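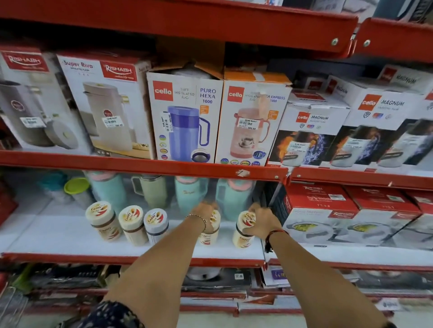 Shelf work by hand: lidded storage jars along the front edge, boxed jugs on the level above.

Desimel Shelf Kit, club edition
Equipment notes by the Votmont Robotics Club equipment desk
Last updated: February

The Desimel Shelf Kit is a tabletop arm, a two-finger gripper and a short run of steel shelving, sold to school and community clubs entering the retail restocking challenge. We keep two in the loan cupboard. Members can book one for a term, and before you do, please read past the brochure.

What the brochure says: your team will be facing up a store shelf by the end of the first session. What we got by the end of the first session was a calibrated base joint and an argument over the cable tie mounts. Plan on four sessions before anything gets picked up on purpose.

In the box
— Arm with power supply and bench clamp
— Gripper, with a spare set of rubber pads
— Shelf section with two levels, painted
— Practice set of square blocks
— Printed quick-start guide (the one on the Kadance site is newer, use that)

The practice blocks are our main complaint. They're all the same size, they're matte, and they sit dead flat. Go and look at a housewares aisle. Jars stand close together, hands have to come in over the lids, and the boxes above don't always have their flaps shut. A gripper that does beautifully on blocks has told you very little. We ask teams to put the blocks away early and bring plastic jars with lids from home, plus a few empty cartons. Printed cartons are good for the vision group, who will soon learn how much a picture of a jug on a box can look like a jug.

Software
The arm runs under Kadance, the same block-and-script environment the junior class uses. It's fine. The "auto-shelf" routine is advertised as learning the layout by itself. In our hands it learned the layout it was shown and fell over when a jar was shifted sideways. Treat it as a starting point and write your own approach path. Students who do this get more out of the term anyway, and the judges ask about it.

Compared with the Huerta arm
The Huerta is slower and uglier, and its gripper opens wider. If your jars are fat, borrow the Huerta. The Desimel has the better wrist and a much tidier teach pendant. Neither one comes close to a person with two hands at this job, whatever the challenge poster implies.

Borrowing
Sign-out opens at 4 pm. Return the kit with the pads wiped, the clamp attached and the arm parked in its home position. Chipped paint on the shelf section is normal wear and you won't be charged for it. Missing pads you will be charged for.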